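3.2 Hand-Held Gripper and Workshop Setup

The second version of the gripper was built in the shared workshop at Inirau between spring and September. We kept the finger geometry of the Gadel design and changed the body, which was redrawn so that it could be printed in two halves on the workshop's own machine. Printing both halves took 343 minutes at the settings we used. The complete tool weighs some 800 g with the camera fitted.

The fingers are soft and close toward each other along a curved path. Early pads slipped on smooth objects, so we replaced them with a textured mesh, glued at the rim only. Régis Vidal rebuilt the linkage twice before the two sides closed evenly. Maximum opening is 70 mm.

The camera sits behind the fingers and looks out between them through a fisheye lens. Its view includes the inner pads and a wide part of the room (Figure 3). Square fiducial markers are used to recover the pose of the tool.
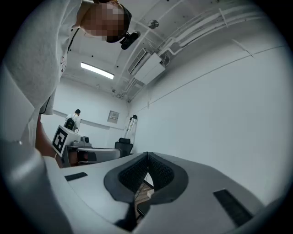 Figure 3. View from the gripper camera in the workshop, with both fingers and a marker box on the table.

We recorded 205 demonstrations with this version. Exposure was fixed for each session, and sessions in which the ceiling light was changed partway through were recorded again from the start. The Phetsri scripts were used for calibration without changes.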